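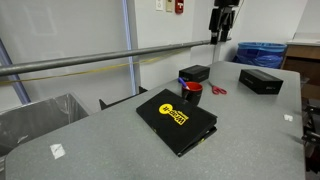
The tabletop: scissors, a cup with a pen in it, a flat black package, two small black boxes.

Ask people at Holloway what they would hand over to a machine first and they will say the dishes, the laundry and the litter box, in that order, before you have finished the question. Ask the people who work on machines what they would like to be handed and they get shifty and start talking about tables.

Clearing a table is the kind of chore a seven-year-old can do badly in two minutes. It calls for picking up several things that are shaped nothing like one another and putting each of them somewhere sensible. The child does it with one eye on the TV. The machine comes at it the way I come at my taxes.

Start with the scissors. They lie flat, so there is very little to get hold of, and the two finger loops look like handles to us mainly because we have fingers. A pair of blocky black ones, of the sort hanging over the table in the picture, has to pinch the things from above and hope the blades stay shut on the way up. A cup is easier until you put a pen in it. Tip it a little too far and you have two chores where you had one. Small boxes are the favorite of everyone in the business, and if homes contained only small boxes we would all have had butlers years ago.

Then there are the bags. The bin by the table has a clear plastic liner folded over its rim, and the one by the wall has a blue one. I would pay real money for a machine that could change either. Clear plastic shines in some places and vanishes in others, it weighs next to nothing, and it sticks to itself out of spite. I have been changing liners for most of my adult life and still spend a good part of each one rubbing the wrong end.

The shop floor is further along, mostly by cheating. At the Skandwood plant in Clalside, every panel arrives the same way up and facing the same direction, and an arm moves it from one stack to another. It did 3000 of them in a week last February without a complaint. The same arm was then given a tote of mixed hardware bags to sort as a trial. It got through 306 before the trial was called off, and a person with a cup of coffee finished the rest before lunch.

Our own modest contribution was the Anham desk test, which we ran over 15 days this fall. The rule was simple: things go on the table, the machine puts them away, and whoever is watching keeps their hands in their pockets. The last part was the one we failed. It is very hard to stand next to something taking four tries at a pen and not just pick up the pen.

So, can they do chores yet? They can do some of one, if you set it up for them, clear a little room and don't need the table back soon. I have lived with roommates who came with the same conditions and ate more.

Skandwood says it will try the hardware bags again in the new year. Readers who want to nominate a chore for our next round can send it to the newsletter desk. Please, no more litter boxes. We have enough of those to be getting on with.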